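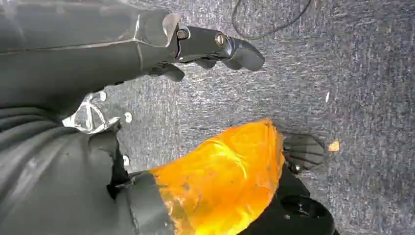 Best way to sort membership cards into a compartment organizer at a shared sign-in table?

Posted by Puvport_desk, 23rd December

We run a sign-in table at our community centre and hand out plastic access cards. The table is really two tables pushed together, with a laptop, a card reader on a cable, and an organizer with rows of small compartments. There are 665 cards on the books, but only the ones waiting for pickup live on the table, usually 38 or so at a time.

The trouble is that cards go back in any slot that happens to be free. When someone comes in we end up pulling cards out one by one and running them over the reader to see whose they are. I'd like to have it sorted before we reopen in January. Do I label the compartments by surname, by card number, or by something else? And is cardboard good enough, or should I buy a wooden one?

2 replies

Getine

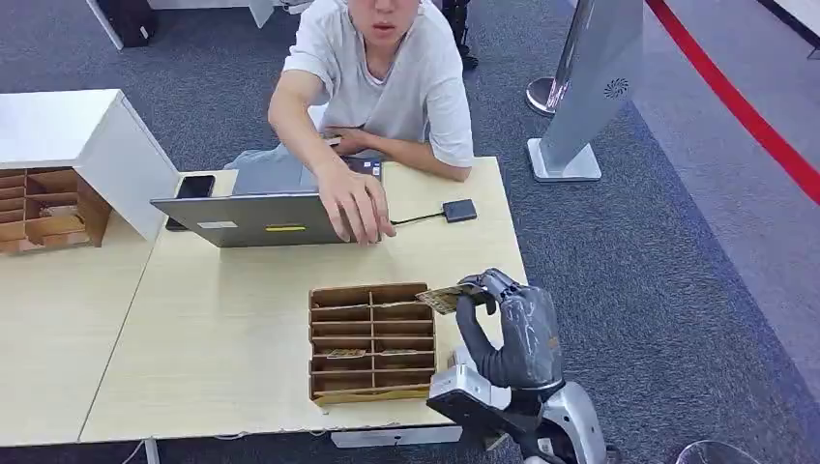

2 min read

I'd go by card number. Surnames bunch up, so you'll have four people under M and empty slots under Q. We did the front desk at Pivuvgate this way and it has held up for over 20 months. What worked for us:

Take every card out before you start. Don't try to sort around the ones already in there.

Run each card over the reader once and write the last two digits on a bit of masking tape. Put the tape on the back, where it won't cover the chip.

Number the rows down the side and the columns across the top, in pencil first. Low numbers go at the top.

Keep the bottom row free for cards with a problem, such as a wrong name or a dead chip. They need a home too or they end up under the laptop.

If your cards come in different colours, don't sort by colour. A gold card is easy to spot in any slot anyway.

Keep phones and spare cables off to the sides of the organizer. You want a clear patch between the laptop and the front row so a hand can get in without knocking things over.

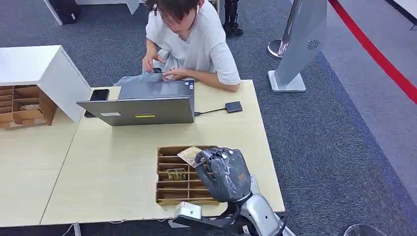

Cardboard or wood

Cardboard is fine if it stays put. Ours sagged once we started carrying it to the cupboard every night. Thin wood keeps its shape better but the slots are usually a bit tighter, so measure a card before you buy. I paid 68 dollars for a Matlala one with two columns, and I thought that was dear for what it is.

Bags are a separate problem. If cards arrive in plastic bags, empty them straight away and put the bag in the bin. A card left in the bottom of a bag is a card you'll be replacing.

slowcoach_west

Agree with most of that, but I wouldn't bother with tape, it goes gummy. Keep a list on the laptop with the slot next to the name and look it up.

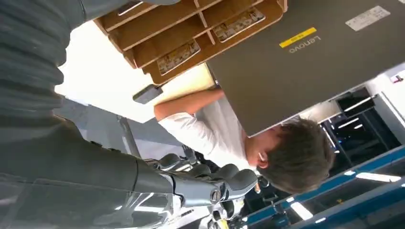

You do need to update the list every time a card moves, and that's where ours fell over the first time. Now whoever takes a card out changes the line before handing it across. If the laptop is the only copy, print the list at the end of the week and leave it in the organizer.

Also check the join between your two tables. If one is a hair higher the organizer rocks, and the cards work their way forward. A folded bit of card under one leg fixed ours.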